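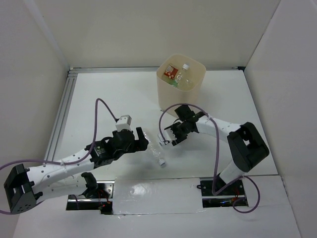 R. Tolhurst

Saturday, April. Workshop, from half past eight. Heart show, build notes.

Left over from the last entry: heart beats, but only when it feels like it. Left ventricle seam has gone again in the same place. Whoever stitched it the first time (me) used the thread for the curtains.

Started with the sensor. The Senska clip is meant for an adult finger and our audience is mostly six. On a small finger it slides round and reports a pulse that would have you sent to hospital, or else no pulse at all, which went down very badly at the Skistton try-out when the drum stopped and a boy in the front row was told by his friends that he had died. He took it well. His teacher took it less well.

Tried three things.

Foam sleeve inside the clip. Better. Still slips if they wave, and they all wave.

Elastic strap over the top. Good reading, but it takes an age to put on, and an age is a long time with 30 children on a gym floor who have just been told to do star jumps.

Palm pad instead of the clip. Child puts the whole hand flat on the board and leans. Steady reading after a few seconds, nothing to lose, nothing to fasten, wipes clean. Going with this. Board wants rounding at the corners and a handprint painted on it so they know where to put the hand. Paint the handprint small.

Drum next. The beater hits on every pulse, as it should, and then once more on its own account. Spent most of the morning blaming the wiring. Took the wiring out, put it back exactly as it was, same thing. It was the spring: the beater bounces off the skin, swings back to the stop, and bounces off that too. Felt on the stop cured it. I would like the morning back.

Note for whoever does the sound: the drum is now a good deal quieter, so the script line "goodness, what a racket" needs either a microphone or a rewrite.

Skin of the heart. The Mistosard red looks splendid in here and brown under school hall lights. Two test patches done on scrap, one with a white undercoat, one without. The undercoated one is much closer to heart and much further from liver. Please don't paint anything else until the second coat has dried. There is a sign. The sign was up last time as well.

Seam restitched with the upholstery thread, double row, and a patch of canvas behind. Climbed inside and leaned on it. Held. Asked for somebody to time me getting out, because the risk form wants a figure, and it came to 9 seconds with the flap untied. The form also asks whether the heart is "suitable for unsupervised use". I've left that one blank for now.

Running order, as things stand after Thursday's talk-through:

Resting pulse on the pad, one child, drum plays it.
Everybody does star jumps.
Same child, pad again, drum goes faster. Gasps (we hope).
Heart opens, the red blood cells come out and are chased round the hall.
Song.

The song is still too long. It has a verse on valves that rhymes "aorta" with "oughta", and I have said what I think about that. I was outvoted.

Transport. The heart does not go in the Morgan with the seats up, and with the seats down there's no room for the drum. Measured twice in case the van had changed its mind. Options: let the heart down and roll it, or put the drum on the roof. Rolling creases the paint. The roof is the roof, and it is April. Will try rolling it with an old sheet inside and see how bad the creases are on Monday's patch, once the paint is hard.

The bookings sheet says 1,122 pupils before half term. I read that twice too. That's a lot of hands on one pad, so: make a spare pad. Make a spare for the spare if there is any board left.

To do
Round off and paint pad board.
Second pad.
Felt, more of it, the good stuff.
New batteries for the blood cells' torches, all of them, including the one that "works if you hit it".
Ask Skistton if we can have the hall with the blackout curtains.
Valve verse. Raise again when people are tired.

Locked up at ten past five. Left the heart inflated overnight to see if the seam creeps.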